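KERKHAM —
Health officials in Kerkham lifted the boil-water advisory for most of the city on Friday night's test results, but kept it in place for the Makori neighborhood, where a stomach illness has sickened 200 people since the end of last month.

By Osar News Staff
May 10, 2025

The city health department said two rounds of samples from the main treatment plant came back clean. Samples from the Makori pumping station did not, and residents there were told to keep boiling tap water for at least one minute before drinking it, cooking with it or brushing their teeth.

Most of those who fell ill had mild symptoms and recovered at home. Two people remained in the hospital in stable condition, the department said. No deaths have been reported.

Laboratory tests identified the cause as cryptosporidium, a parasite that can survive the chlorine levels normally used in drinking water. Investigators believe it entered the system through a damaged pipe near the Pasberg reservoir, where heavy rain washed soil into a repair trench. The pipe has been replaced, and crews are now flushing the lines that lead into Makori.

The city has handed out 2,000 cases of bottled water from the parking lot of the Makori library. Pickup will continue through the weekend, with deliveries for older residents and people who cannot leave their homes. Anyone with a weakened immune system was advised to use bottled water even after the advisory ends.

Schools in the neighborhood are open, but drinking fountains have been shut off and cafeterias are serving cold meals. Restaurants may operate if they use boiled or bottled water and throw out any ice made before the advisory. Two public swimming pools are closed until further notice.

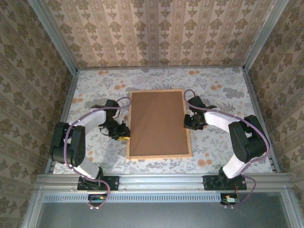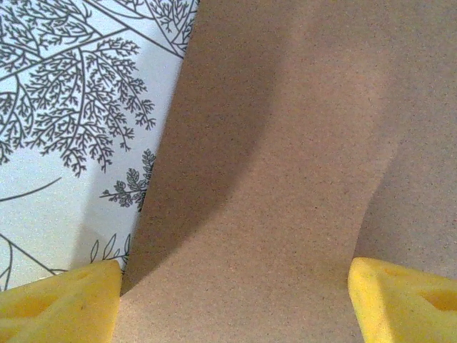
The health department said it would test the Makori lines again early next week and would need clean results on back-to-back days before lifting the remaining advisory. Residents with diarrhea lasting more than a few days should call a doctor and ask for a stool test, it said.

The water utility has been asked for a written report on the pipe repair. A previous inspection, carried out in December, listed the section near Pasberg as due for replacement but did not rate it as urgent. The city council is expected to take up the report at its next meeting.

Related
Kerkham boil-water advisory: what to do with ice and baby formula
Pasberg reservoir level back to normal after rain
Makori clinic extends evening hours
Council delays vote on water rates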